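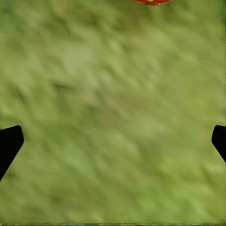 Mostafa Mahrous

Wirner Push Reel Mower

If you've been thinking about giving up gas and going back to a mower you push with your own two arms, I'm your guy! I've sold these at Belhaj Yard & Garden for years, and I cut my own grass with one (the same model, bought off our own floor, and yes, I paid for it). So this page is going to be longer than the one for garden hoses.

The Wirner is a plain reel mower. The wheels turn the reel, the blades on the reel sweep past a fixed bar at the bottom, and the grass gets snipped like it would with scissors. There's no cord and no battery, and you can mow at seven in the morning without the neighbors hating you. I love that part. I mow Friday before work with a coffee sitting on the porch rail, and I can still hear the birds.

How big a yard can it handle? Mine is 678 square feet out back plus a skinny strip by the driveway, and I'm done in nearly 20 minutes if I don't stop to pull dandelions. If your place is a lot bigger than that, come talk to me first. You can do it, but you'll want to mow more often so the grass never gets away from you. 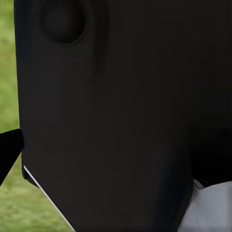

Matte charcoal, close up

Setting the height is easy. There's a lever on each side, and you want both of them in the same notch or you'll get a slanted cut (I did this my whole first summer and blamed the yard). Start high. Most people cut too short, and then they come in here in July asking for seed. Take a little off the top, go again in a few days, and see how it looks.

What it doesn't like: twigs, acorns, wet clumps, and anything tall and stringy. A twig will stop the reel dead, and you'll feel it in your wrists. Back up, pull the twig out with a stick or a gloved hand, and keep going. If you skipped a few weeks and the grass is up to your shins, knock it down with a string trimmer first and rake it off.

Sharpening scares people, and it shouldn't. We sell the Ziltis lapping kit, which comes with a crank handle and a tub of gritty paste. You brush the paste on, turn the reel backward for a while, wipe it all off, and check it by cutting a strip of newspaper. I do mine in November, then oil it and hang it up in the garage. If you'd prefer to leave it with us, bring it in over the winter when the bench is quiet. Spring is a zoo.

Putting it together takes two wrenches and a bit of patience with the handle, which goes on in two pieces. The bolts are in the little bag taped under the box flap. Please look under the flap before you call me!

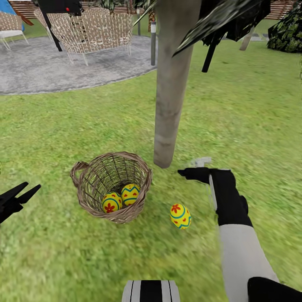
Two decorated eggs in the wicker basket, out on the grass

A lot of folks buy one right before Easter to get the yard looking good for company. My advice is to mow a day or so ahead and leave it a touch long, so there's still somewhere to tuck an egg. Do a slow walk of the whole yard before the next mow, too. An egg that got missed will make a real mess in the reel, and the plastic kind is worse.

In the box: mower, handle, hardware bag, printed instructions.
Not in the box: grass catcher, lapping kit, gloves.

The catcher clips on the back. I leave mine off and let the clippings fall, but if you have kids tracking grass into the kitchen you might feel differently. Ask for the Wornness cover if you store yours outside under a deck or a lean-to. It's a snug fit over the reel, so put it on from the front and work back toward the wheels.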